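Sorting out the sewing room, part two

Apr 10, 2024

I said in February that I would stop buying fabric until I had used up what was already in the house. I have mostly kept to it. The exception was a remnant of grey wool from Dorkley, which cost me 10 pounds and is going to be a skirt before the summer, or more likely after it.

The main job since then has been mending. I had a pile of things waiting on the chair by the window and I have been working through it from the top. Two pairs of trousers needed new hems. A pillowcase had split along the seam, and I ran that up in five minutes after leaving it alone for most of a year. The cardigan at the bottom took three evenings. I darned both elbows in a green that doesn't match and I quite like it.

The sewing machine went away to be serviced in the middle of all this. It is an old Lemieux and the tension had been going wrong for months. I had been blaming the thread. The shop in town cleaned it, replaced a spring and charged me 59 pounds, and it now sews a straight line through denim without complaint. I should have taken it in sooner. They told me to oil it more often and to change the needle after every big project, and I have written both of those on a card and pinned it above the table.

While it was away I went through the patterns. I had kept every one I ever bought, including some for children who are now taller than me. I laid them out on the floor of the spare room and made two heaps. The ones to keep were traced or refolded and put in large envelopes with the name, the size and the amount of fabric written on the front. The rest went to the charity shop on Drurum Road, which takes them if all the pieces are there. Checking that all the pieces were there was the slow part. One blouse had lost its collar and a coat had two left fronts.

Fabric was easier. I measured each piece, wrote the length on a scrap of paper and pinned it to a corner. Anything under 50 centimetres went in the patchwork bag. Cotton is on the top shelf now, wool and heavier things on the lower one, and lining is in the suitcase under the bed where it has always been. I found enough blue cotton for a pair of curtains, which saves buying any for the landing.

Buttons and small bits were the last thing. They had been living in biscuit tins and one jam jar, and whenever I wanted four the same I had to tip the lot out on a tray.
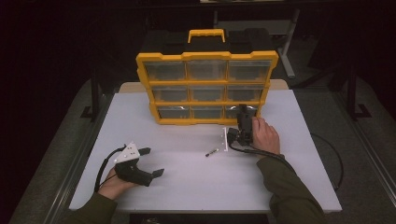
I have gone by size first and colour second. I tried it the other way round and it didn't suit me, as what I usually need to know is whether a button will fit a hole that already exists. Shirt buttons are easily the biggest group. Coat buttons take up more room but I hardly ever use them. Hooks and eyes, press studs and the odd buckle are kept apart from the buttons, and zips are too long for any of it so they have stayed in their tin.

Pins are still a problem. I have a magnetic dish from Nillix which is good, but I forget to use it and put them in my sleeve – a habit I got from my mother, who also found them in the wash.

The curtains for the landing are next. The window is not square, it is a good bit longer on the left, so I will hang the fabric up for a few days before I hem it and see where it drops to. I also want to line them properly this time. The last pair faded in stripes along the folds and looked tired after two summers.

If anyone has a good way of storing zips, let me know in the comments.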